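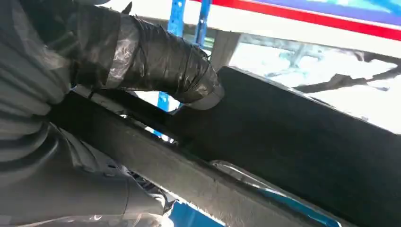
A wrapped arm with its gripper tip against a dark gray block, blue uprights behind.

Standards watch: the cover is part of the robot, so write it down

The second draft of the Lencho practice guide for robot cells went out to subscribers this month, and it finally has a section on protective covers. It is 54 pages long in all. The part on covers takes up less than one of them, which tells you roughly where wrapping, sleeving and bagging sit in the minds of the people who write guidance.

I have read the section several times. I agree with most of it and I doubt it will change much.

The draft asks for four things. The cover should be listed in the risk assessment. It should be fitted according to a written instruction. It should be inspected on a schedule. And it should be removed or opened whenever work is done on a joint, a cable or a fastener underneath. Fine. Any decent maintenance lead would nod along to all of that. The trouble starts when you ask what counts as a cover.

A fitted jacket from a supplier has a part number. It gets ordered, it gets a line in the spares list, and somebody notices when it wears out. Plastic sheeting and tape have none of that. They come out of a drawer. They go on at the end of a shift because dust or overspray has been getting into something, and they stay on because the arm kept working. Six months later the sheeting is part of the machine as far as the operators are concerned, and it appears in no document at all.

The Lencho draft says it applies to "purpose-made and improvised coverings alike." Good. Then it spends nearly all of its words on purpose-made ones. The inspection table wants the supplier's rated flex life, the supplier's cleaning limits and the supplier's temperature range. What is a site supposed to put in those boxes for a roll of black sheeting? I asked that question in the comment round for the first draft, last September, and the reply was that users should "seek equivalent information." From whom? The roll?

I would rather see the guide admit that there is no rating and tell people what to do about it. Shorter inspection intervals would be a start. So would a replacement date written on the wrap itself in marker. Neither costs anything, and both can be checked by a person walking past.

What gets hidden

Tight wrapping has one real advantage over loose sheeting, and the draft is right to say so. Loose material catches. It drapes into a gap, gets pinched, and pulls. Wrapping drawn in close to the arm is far less likely to do that, at least on the straight sections.

Joints are another matter. A wrap that is snug with the arm folded may be stretched hard with the arm extended, and tape laid across a joint will creep, bunch up or split. The draft says coverings "should accommodate the full range of motion." I think that sentence needs a test attached to it. Run the arm slowly through every position it will use in production, plus the recovery positions it uses after a stop, and look at the cover at each end of travel. The recovery moves matter most to me. They are rare, they tend to be odd shapes, and they are the ones done with a person standing close.

Then there is what you can't see any more. Labels, for a start: the load plate, the pinch-point warnings, the axis arrows. The draft requires that markings "remain available to personnel," which somebody is going to satisfy with a binder in the office. Put copies on the outside of the wrap, or on the base. Leaks and loose fasteners are hidden too. So is heat. A motor housing in open air sheds heat in a way that the same housing under several layers of plastic does not, and I have yet to see a site measure the difference before deciding it doesn't matter.

The Kikomberg integration shop, whose procedures get passed around more than most, handles this with a rule I like: no covering goes on over a joint until a temperature reading has been taken uncovered at full duty, and a second one is taken through a slit in the cover after 2 hours of the same work. If the second reading goes above the site limit, the cover comes off. It is crude and it takes most of a morning. It also produces two numbers that can be compared, which is more than I can say for the guidance.

Where the cover stops

The draft's weakest paragraph is the one on the end of the arm. It says the covering "shall not interfere with the function of the end effector." Nobody could disagree with that, and nobody could audit it either.

Somewhere near the wrist the wrapping has to end and the gripper has to start. That edge is where I would look first in any inspection. If it sits too far forward, tape or film can get between the tip and the part. If it sits too far back, whatever you were trying to keep out gets in at the one spot with the most movement. And tape edges lift. A lifted edge near a gripping surface picks up fibers, especially if the parts are foam, felt or anything else with a soft face, and then the adhesive is on the product.

Soft parts bring a second problem. A hard part gives a clear signal when the gripper touches it. A soft one gives a little first. If the arm is using force or current sensing to decide that contact has been made, then a snug wrap adds drag of its own, and that drag changes as the plastic ages and as the room warms up. Drakton, which publishes its own house rules for handling cells, requires that contact thresholds be set again every time a cover is changed. The Lencho draft suggests it "where practicable." I have sat through enough audits to know what that phrase is worth. On a busy line it means never.

My suggested wording for the comment round is plain enough: mark the line on the arm where the covering ends, measure its distance from the tip, record it, and check it at every inspection. If it has moved, find out why before restarting. Contact thresholds are checked after any change of covering, with the actual part in place.

The collaborative question

There is also a claim in the draft's introduction that coverings "may contribute to the reduction of contact hazards." I would take that sentence out. Padding designed and tested for the purpose may do so. Sheeting and tape are there to keep the arm clean. Put that line in the front of a guide and within a year some sales sheet will be quoting it beside a taped-up arm with no guarding and a person working next to it.

The opposite error is possible as well. A covered arm can look softer and slower than it is. Visitors lean toward it. New hires rest a hand on it — I've watched it happen on a tour — in a way they would not with bare castings and visible joints. I have no figures on this and the draft has none either, so I would like both of us to keep quiet on benefits until somebody does the work.

Will it make any difference?

Here is where I run out of optimism. The guide is voluntary. The larger sites that follow it already do most of what it says, and the smaller ones where the sheeting comes out of the drawer mostly don't subscribe. Zovis, the online register that tracks which guides its members say they follow, lists over 8 separate documents touching on robot cells. A small shop faced with that stack will read the shortest one, or none.

So I would like Lencho to pull the cover section out and issue it as a single sheet that can be taped to a cabinet door. It would need a drawing of where coverings may and may not go, blanks for the date fitted and the date due off, the end-line measurement, and a box to confirm that thresholds were checked. People fill in sheets that hang next to the machine. They do not fill in page 41.

The draft team has said no to this once, on the grounds that a section should be read in the context of the whole. I understand the worry. I also think a section read alone beats a section that isn't read, and I plan to say so again.

If you want to add your own comments, the form is on the Lencho subscriber page. Quote the clause number and offer replacement wording, since general complaints get filed under "noted." If you run covered arms and have kept any record at all of how long improvised wrapping lasts before it splits, please send it to the newsletter address with the type of work and the joint where it failed first. Site names will be left out. I'll print whatever comes in, including the results that prove me wrong about tape.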